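Print this page | E-mail this page

The Photograph Must Show Both Ears

17 October 2019

My wife's cousin wanted to come and live near us, and since I am the one in the family who reads instructions, I was put in charge of the paperwork. I have now read a great many instructions. I could not tell you with confidence what most of them want.

Take the photograph. The form asks for two, taken recently, plain background, neutral expression. The guide to the form asks for the same two, but adds the ears. The checklist that comes with the guide to the form mentions one photograph and no ears at all. We sent two, with ears, and got a letter back saying the background was the wrong shade of plain.

I don't blame the person who wrote the letter. I have a picture of that person in my mind, and he or she is tired and would also like to go home. What I blame is the belief, shared by governments of every stripe, that a form gets fairer each time you add a page to it. Ours ran to a length I associate with Russian novels, and it had more characters in it. We had to list every address the cousin has lived at since she turned eighteen, with no gaps. She once spent a month on a friend's couch between apartments. Is a couch an address? We had a family meeting over that couch. It is in the file now, with a postal code.

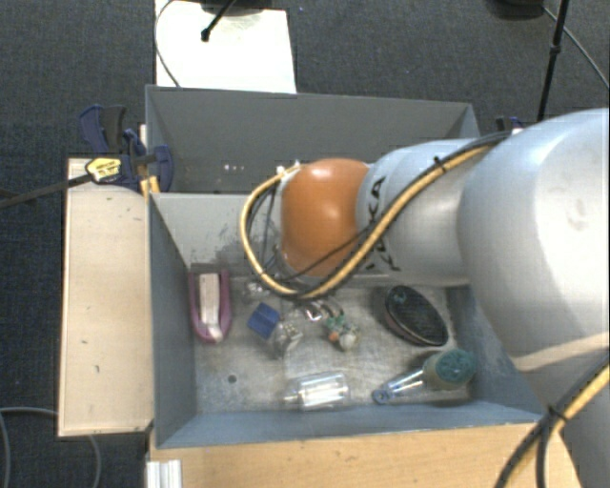
Then there is the money. The fee was 700 dollars, fair enough, and I would pay it again for a straight answer. But the fee is only what you pay the government. There is a whole trade standing between the applicant and the counter, and some of it is decent people earning a living. We talked to three firms. Tramov wanted 2000 dollars up front and could not say for what. Lernell was friendlier and wanted 1000, plus 100 for something called file opening, which I took to mean opening the file. The man at Kanaan told me in the first five minutes that we didn't need him, and then gave me half an hour of good advice anyway. I hope he is still in business, though I can see how he might not be.

People like to say that if newcomers would only follow the rules, there would be no argument about immigration. I used to nod along to this at dinners. I'd now like everyone who says it to sit down with the current packet and a pot of coffee and follow the rules until bedtime. I was born here, English is my first language, and I have done my own taxes for most of my adult life. I got the section on previous employment wrong twice. The cousin, whose English is her third language, caught it both times.

Her job offer, by the way, was real and in writing. Uketti, the firm that made it, had been looking for a bookkeeper for ages and was patient well past the point of good sense. They held the desk for her through the summer. They asked every few weeks whether there was news, and every few weeks I said that the status online was "in progress," a phrase that could also be used of a glacier.

What would I do about it? Nothing grand. I would put one list of documents in one place and take down all the others. I would let a person fix a photograph without sending the whole file to the back of the line. And I would print on page one a date by which somebody will say yes or no. A no would be hard to hear, but you can plan around a no. You can sign a lease or take another job, or at least stop buying winter coats for a country that may not have you.

We have been told to expect a decision in December. They didn't say which one. The coat is in our hall closet with the tags still on — I have kept the receipt, along with a copy of the receipt, in case anyone asks for it.

Print this page | E-mail this page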